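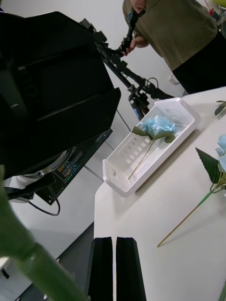

Blue bloom in the basket, gripper fingers waiting at the bottom. Flower sorting practice at the Chisholm robotics club.

Teaching an arm to pick up flowers: a club how-to

If your club has finished with blocks and cups, try artificial flowers next. We run this as the second project of the year at Chisholm and it's the one students ask to do again. Stems are thin, petals squash, and leaves get in the way of everything. It's brilliant practice!

What you need

A white table, a low plastic basket or tray, a few fake flowers in two colours, and some spare leaves. Ours live in a tub marked Callow, after the old project name.

Step 1. Put the tray at one end of the table and fix its position with tape on the floor side. If it drifts between tries, your recordings won't match up and you'll spend an evening working out why.

Step 2. Start with one flower, well clear of the others. Guide the arm by hand, slowly, and close the gripper on the stem just under the leaves. Grabbing the bloom feels easier but it slips.

Step 3. Lower into the tray, open, back away. Save the run in Drarkari with the colour in the file name. Do 18 of these before you change anything.
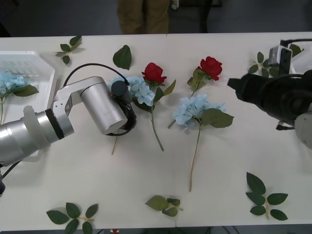 Step 4. Now make a mess. Let stems cross, lay a bloom over a rose, and toss the leaves about. Students always want to tidy up first — don't let them. The arm has to learn which bits to leave alone, and the overlaps are where it learns the most.

Step 5. Swap drivers every 3 runs. Everyone has their own style of approach and the mix helps a lot. Our Jama team had 13 students on the roster and a final set of 878 runs by September.

If the arm keeps dragging two flowers at once, go back to Step 2 and come in at a steeper angle. Check the gripper tips too, as bits of leaf fluff build up on them.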